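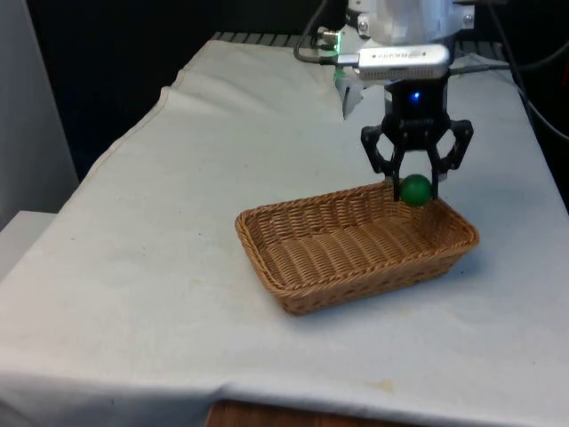

NOTES - tidying talk, Kimham hall, 18 January 2020
Myroslav Kobzar

Slot is short so keep moving. Handout at the end, not the start, otherwise they read it and stop listening.

Opening
Hello, thanks, who I am. Used to do stock rooms for Palamarchuk, now do people's front rooms. Same job, more dog hair.
Ask the room: hands up if there's a drawer at home you can't shut. Wait for the laugh. Move on.

Main point, say it early
Small things need an open home. No lid. If there's a lid you have to lift it, and with your hands full you won't, so the thing goes on top of the lid. Then something else goes on top of that.
Basket on the side table, no lid, done.

Why baskets
- you can see in from standing height
- light, you can carry the whole thing upstairs in one go
- rim gives you something to hold
- looks all right in a living room, a plastic tub doesnt really
Against: dust gets in the weave. Old toothbrush, twice a year. Crumbs too, turn it over outside and knock it. Not for anything sticky and not for pins.
Somebody in Surkville asked about lining them. Yes if it's for keys or coins, bit of old pillowcase will do. For balls, blocks, dog toys, don't bother.

Shape
Rectangle beats round on a table. Sits along the edge, doesn't waste the corner. Round ones are fine on the floor.
Shallow, shallow, shallow. Deep basket = lucky dip. If you have to dig, the stuff at the bottom is as good as thrown away. My rule is hand flat on the bottom and the rim no higher than the wrist.
(show with my own hand, not everyone gets it from words)

Picture up now
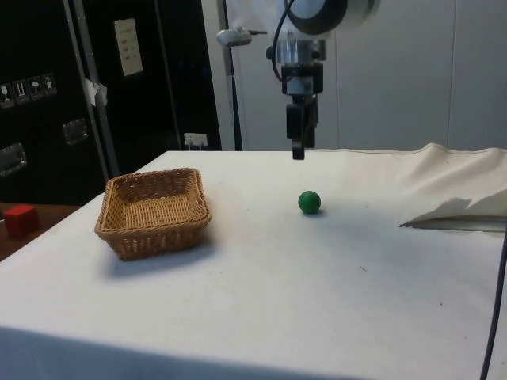

Green ball out on the cloth, basket empty to the left.

Let them look for a second.
Say: one ball. Doesn't look like a mess does it. But the basket is right there on the same table and the ball is still out. That is every house I go into. It isn't a storage problem, they've got the storage. It's the last foot and a half.
Point to the wooden top at the far left as well, little red cube sitting on it. Easy to miss. Things end up on the next surface along and then they live there. Ask who spotted it.
Plain white cloth helps by the way. On a patterned one you'd lose half of what's on it. Anyone who sorts beads or jigsaw bits will know this already.

The 5 minute go-round
Before bed or before tea, pick one and stick to it.
Start at the door, go round one way only. Pick up, put in, next. No reading, no "ooh I wondered where that was".
Basket comes with you, you don't go to the basket. PAUSE, write on flipchart.
When you're back at the door, stop. Even if its not finished. Stop.
Children: give them one sort of thing each. Balls for one, blocks for the other. Swap next night.

What goes in
One basket one job. Balls and blocks can share if they belong to the same child or the same dog. Batteries never, post never. Post is a different talk (April, if they have me back).
Label? Not on a basket you can see into. Save labels for cupboards.

Numbers bit - keep very short
Kept a tally for one family over the winter, more than 4000 pick-ups. Most were the same 7 things. Read out: ball, other ball, remote, glasses, hair bobble, pen, left slipper.
So find your own seven. That's the homework.

If time (there won't be)
Story about the toy chest from 1696 at my aunt's. Lovely thing, heavy lid, nothing has gone in it since I was a boy, all piled on top. Links back to lids. Skip if we're past the half hour.

Questions, likely ones
Where do you buy them - charity shops, check the rim for snapped ends, run a thumb round it. Snags tights.
Cat sleeps in it - get the cat its own.
Can you wash it - damp cloth, dry it flat and away from the radiator or it twists.
Partner won't do it - do your own seven first, don't mention theirs for a month.
App? - Previsent reminder thing, I use it, kitchen timer is just as good.

Hand out sheets. Chairs back agianst the wall. Get the flipchart pens back off the front row.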